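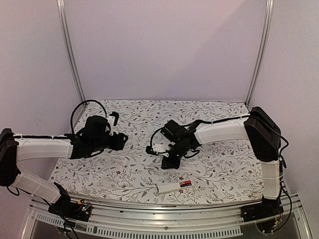

Two-Arm Handover Study: Project Gallery

The Geddes study examines how a pair of small robot arms can learn to pass an object from one gripper to the other when the background beneath them changes. It is led by Jeanie Baird and Isamu Furukawa at the Prondale laboratory, with Calum Yule responsible for the workstation and Alasdair Cruickshank for the analysis of results.

The gallery introduces the workstation and the method used in the study. Visitors seeking the full account are referred to the project report, which is available from the laboratory on request.

The workstation
Two arms are mounted on a rail along the front of an enclosed table and reach inward toward a shared work area. The pale walls keep the surroundings plain, so that the table covering is the main source of visual variety.

The covering
Patterned cloths are used in place of a bare surface. The botanical print, with its gray stems and small dark red blossoms, belongs to the group the team classes as dense. Policies trained only on plain cloths performed poorly on this group, and most of the errors occurred at the first grasp.

The objects
Small boxed items form the core of the object set. Printed labels are left in place, as they offer a useful cue to the direction in which a box is lying. Each item may be set down at any angle, including positions near the front edge that only one arm can reach comfortably.

The method
An operator guides both arms through each task, and the recorded motions are used to train a single policy that controls the pair. The study collected 120 demonstrations for each cloth. Training was then repeated with 10 cloths in the mix, while two further cloths were held back for testing.

The result
Adding cloths improved handovers on the held-back patterns more than adding demonstrations on a single cloth. The gain was clearest in the approach to the object – the exchange between grippers changed very little. Mortimer Abernathy's review of the failed trials is given in the second part of the report.

Further work
The team will extend the study to soft packaging beginning in November. Requests to use the Branik data set, which contains the recorded demonstrations, should be addressed to the laboratory office at Prondale.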